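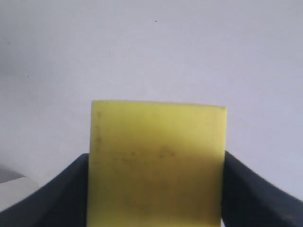 黄方块

我搬到尤特维尔的第一个十月，租到一间朝北的屋子，墙是灰白的，贴墙放着一张浅米色的桌子。房东临走时留下一只纸盒，说里面的东西随便玩，丢了也行。我当晚就打开了，高兴得忘了煮面！

盒里是木头积木，还有一块软乎乎的黄方块，捏下去会慢慢弹回来，像刚蒸好的鸡蛋糕。边上沾着几粒灰褐色的小点，我用指甲刮了半天，刮不掉，也就随它去了。上半截颜色浅，像柠檬皮，往下渐渐变成芥末的颜色。我把它举到灯下翻来翻去地看，心想，这么好看的黄，怎么会有人舍得留给房客呢？

盒盖里面用铅笔写着一行字：“科尔科塔里，从右边开始。”

科尔科塔里我知道，是海湾对面那座山城，坐渡船要2个钟头，房子一层压着一层，远看就像有人把积木随手摞在了海边。原来前面住过的人想在桌上搭一座城！我一下子来了精神，把桌上的信、杯子、半截蜡烛统统搬到床上，拿袖子擦了一遍桌面，坐下来就动手。

头一晚搭了3回，塌了3回。最后一回塌得特别响，楼下盖兰面包房的烤炉正好开始生火，我闻着面团的香气，趴在桌上笑出了声。凌晨四点，整条街就我和面包房亮着灯。

后来我学乖了，先把大块的垫在底下，小块的留到最后，手也放慢了。每放一块就屏住气，等它站稳，再去摸下一块。墙那么白，桌子那么平，积木往那儿一靠，真有点靠着雾的意思，船从雾里开过来，第一眼看见的就该是这个。
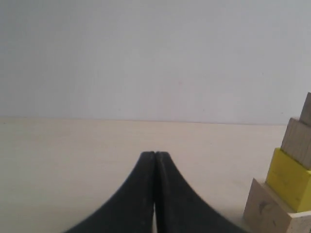 右边的城

城就这样从桌子右边长了起来。左边我一直空着，那是海。

有几天我下了班连外套都不脱，先去桌前看一眼（它还在！），然后才去烧水。我给海湾起了名字，叫普洛卢拉，念起来嘴里像含着一颗糖。我还编了渡船的时刻：早上7点一班，傍晚一班，票价100个铜子，小孩和狗不要钱。

只剩那块黄方块没有着落。放在底下，上面的木头就往里陷，整座城歪着脖子；放在顶上又太大，像给人戴错了帽子。我试过拿它当码头，当集市，当一片油菜田，都差那么一点点。

一天傍晚，我去盖兰买面包，店里的灯从窗户里淌出来，正好在石板路上铺了一方黄。上面浅，下面深，边上还有几粒麻雀啄剩的面包渣。我抱着面包就往楼上跑，一步跨两级台阶，把黄方块平平地搁在城脚下，退后一步看。

是窗户底下的光呀！

我掰了一块面包，坐在床沿上慢慢吃，等着傍晚那班船。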